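Hand-Held Gripper Station, Table Task
Pre-Session Inspection Checklist, with Inspector Comments
Site: Ancombe, demonstration room
Equipment: Stallex paired hand-held grippers, Ninditz recording software
Date of inspection: Wednesday, December 18, 2019
Result: Conditional pass. Two items open.

Mark each line P (pass), F (fail) or C (pass with comment). Do not leave a line blank. If you did not check it, write "not checked." Last June's sheet had P in every box including the box for initials, so I am treating this as the first real inspection of the station.

SECTION A. FLOOR AND WALKWAYS

A1. Cables kept out of the path between door and table. F
Comment: The cables run over open carpet to the table. The written setup plan calls this "temporary routing." It has been temporary through 188 sessions according to the log. Needs floor covers or an overhead drop before the next block of sessions. OPEN ITEM.

A2. Slack gathered and tied. F
Comment: Slack is piled on the floor by the desk, with a loop in one run big enough to catch a toe. Tie it. Part of the same open item.

A3. Floor bases marked and visible. P

A4. Curtains clear of walkway and not touching power supplies. C
Comment: No power supply touching fabric on the day. I would like the curtain hem kept a hand's width off anything warm, and I would like that written down somewhere besides here.

A5. Spare chairs stored out of the way. C
Comment: Behind the table is tolerable. Someone stepping back from that side would disagree.

SECTION B. TABLE AND TASK OBJECTS

B1. Table steady, does not rock when leaned on. P

B2. Objects match the task card. C
Comment: Card says tea box and cup. Card doesn't say what kind of cup. If the cup is glass, the card should say glass, because the rules for broken material are different and the demonstrator should know before starting.

B3. Glass items inspected for chips before each block. C
Comment: I asked how often. The answer was "usually." Usually is not an interval. Put a line on the session sheet.

B4. Cup start position includes lying on its side. C
Comment: The task plan wants the cup started tipped over in some runs so the robot will see more than one case. Fine in principle. A cup on its side also rolls, and the table has no raised edge. Keep it well in from the side of the table. A mat would be better, but I was told a mat "changes the data." I was not shown any evidence of this.

B5. Box lid opens and closes without pinching. P
Comment: Checked by hand. Not checked with the grippers.

B6. Box contents are dry goods only, no loose food. P

SECTION C. HAND-HELD GRIPPERS

C1. Straps intact, not frayed, can be released with one hand. C
Comment: Left strap released first try. Right strap took two. Retest weekly.

C2. Metal plates free of sharp corners. C
Comment: The plates taper toward a point and sit on top of the grippers. Two of them over one table means the points can cross. Gough, who supplied the plates, describes the edges as "finished." I ran a cotton ball along both and it snagged in 2 places on the right one. File those down. OPEN ITEM.

C3. Finger pads attached and not peeling. P

C4. Cable at wrist leaves full range of motion. P
Comment: Fine while seated. Not fine if the demonstrator stands up and turns around, and people do stand up.

C5. Thumb position clear of the moving jaw. C
Comment: This is the one I would watch. The thumb sits close to the base of the mechanism on both sides. The manual says pinching is not possible in normal use, and then has a paragraph on what to do if you pinch your thumb. 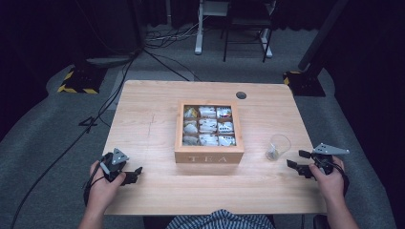
C6. Left and right units labeled. P

SECTION D. THE PERSON DOING THE TASK

D1. Seated, feet flat, elbows supported where possible. C
Comment: Elbows are not supported. Holding two units up in the air for a full block is tiring, whatever the brochure says about "natural movement." The brochure is written for people who will do it once.

D2. No jewelry, loose sleeves or lanyards. P
Comment: Bare forearms are preferred with these units. Loose clothing at the waist should be tucked clear of the table edge.

D3. Break schedule posted and followed. C
Comment: Posted, yes. The recorder log lists 642 demonstrations and breaks are not logged at all, so I can't say if they are followed. Start logging them.

D4. Demonstrator told they may stop at any time, for any reason. P
Comment: Confirmed by asking the demonstrator, out of earshot of the lead.

D5. Demonstrator told what is recorded. C
Comment: The form says "motion data." It should list everything the recorder keeps, in plain words.

SECTION E. BEFORE THE ROBOT RUNS THE TASK

E1. Separate inspection done for robot playback. Not checked
Comment: Outside this visit. This sheet covers showing the task by hand and nothing else. A pass here does not carry over. I say so because the project summary has a line reading "safety verified at demonstration stage," and I don't know what that is supposed to mean. A person picks up a glass with care because they know it's glass. I have seen no test showing that the copied motion keeps any of that care, and until I do I want force limits set separately and a guard between the robot and anyone watching.

E2. Bad demonstrations removed before training. C
Comment: Drops, bumps and fumbles are flagged by the demonstrator pressing a key. Both hands are strapped into grippers at the time. Six were flagged in the whole log. I doubt that number very much. Fit a foot pedal or have a second person do the flagging.

E3. Emergency stop within reach of observer. Not checked
Comment: Goes with E1.

FOLLOW-UP

Open items: floor cables (A1, A2) and plate edges (C2). Both to be closed before the next block. Comments under B3, C5, D3 and E2 need a written reply. "Noted" does not count as a reply.

Recheck to be done with the station powered and a demonstrator seated, in the middle of a normal block.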